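Tromthorpe District revises pulpit supply rules for member congregations

June 7, 2022

Delegates to the annual meeting of the Tromthorpe District have approved a revised set of rules for pulpit supply, the arrangement under which guest preachers lead worship in congregations whose own pastor is away or whose pulpit is vacant. The measure passed by a vote of 126 to 37. It takes effect in October.

The rules replace a policy that dealt mainly with the fee paid to a guest preacher and left most other matters to the host congregation. Under the new text, every request for supply goes through the district office in Koritz. The office keeps the roster of approved preachers, matches a preacher to each request and sends written confirmation to both sides. Congregations may still name a preacher they would like to have, provided that person is on the roster.

The district has 73 member congregations. The largest group is in and near Koritz, with the remainder spread across rural counties to the north and west. Requests from the rural churches have been the hardest to fill, according to the report sent to delegates before the meeting. The report lists distance as the leading cause, followed by short notice and by uncertainty over which expenses would be repaid.

"The old policy assumed a preacher who lived across town and would be home for lunch," said Tipene Doolan, who coordinates supply for the district and presented the revision. "It did not cover a Saturday departure, and it did not cover a funeral that came up in the middle of the week."

The revised rules separate the preaching fee from travel costs. A host congregation pays the fee directly to the preacher. Mileage is paid by the district from a shared travel line, to which each congregation contributes according to its average attendance. Congregations that make no use of pulpit supply in a given year still contribute. That provision drew most of the floor debate. Delegates from several of the larger churches asked that it be optional, and an amendment to that effect was defeated on a voice vote.

The fee schedule has also been changed. It now has separate lines for a single service, for two or more services on the same morning, and for a service with communion. Weddings are outside the schedule and remain a private matter between the couple and the minister. Funerals are included when the deceased was a member of the host congregation.

Preachers who are not ordained may be placed on the roster after completing the district's lay preaching course and submitting a recorded sermon for review. They may not preside at communion. A congregation that has communion on the calendar for a Sunday when it needs supply must say so on the request form. If no ordained preacher is available, the congregation may move communion to another week without asking for approval from the district.

All preachers on the roster, ordained or lay, must have a current background check and must have completed child protection training. The district office will hold the records. Host congregations are no longer expected to ask for copies, and the rules direct them to refer any question about a preacher's status to the office.

The section on notice sets a minimum of four weeks for planned absences such as vacation, study leave and conferences. Requests made with less notice will be handled in the order received. Illness, bereavement and other emergencies are exempt, and the office will staff a telephone line on Saturdays for those cases. The report to delegates said that a prerecorded service or a lay-led service of prayer should be treated as an acceptable fallback, and the rules include an outline for the latter.

Overnight stays are addressed for the first time. A preacher whose one-way drive is longer than two hours may ask for lodging on the night before the service, and the host must provide either a motel room or a private room in a member's home. The choice between the two belongs to the preacher. Where a home is used, the host is to give the address and a contact number to the office in advance.

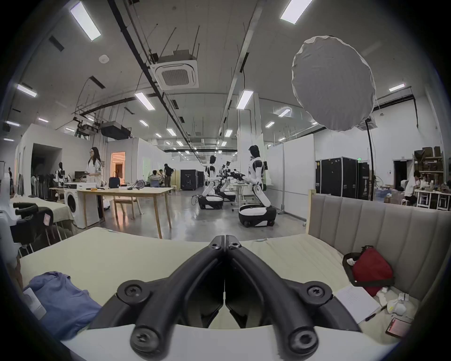
Meals are covered at a flat rate and receipts are not required. Lodging receipts are required, and claims must reach the district office within the quarter in which the service took place. Late claims will be paid at the discretion of the office. Doolan told delegates that the claim form had been cut to a single page and that it may be sent by mail or email.

A trial of the centralized roster was held last year among the congregations of the Bermúdez circuit, on the western side of the district. The report states that most requests were filled and that the unfilled ones were concentrated in the weeks after Christmas and in midsummer. It recommends that the office recruit additional preachers for those periods, and it suggests that retired clergy be contacted individually before the roster closes each fall.

The district considered buying scheduling software before it settled on a shared calendar managed by office staff. The calendar will be visible to pastors and church secretaries but can be edited only in Koritz. Preachers will mark their unavailable dates on a form sent out each quarter.

Congregations in the middle of a pastoral search are subject to a separate paragraph. They may engage the same supply preacher for up to three months without further review. After that the arrangement is to be treated as an interim appointment, with a written agreement and a monthly rate. A supply preacher may not be a candidate for the vacant position unless he or she has been off that congregation's schedule for at least six months.

Printed copies of the rules will be mailed to each congregation this summer. Information sessions are planned at Likavetti Memorial Church and at the district office, and the dates will be sent to church secretaries. Preachers on the present list will be carried over to the new roster if their training records are current.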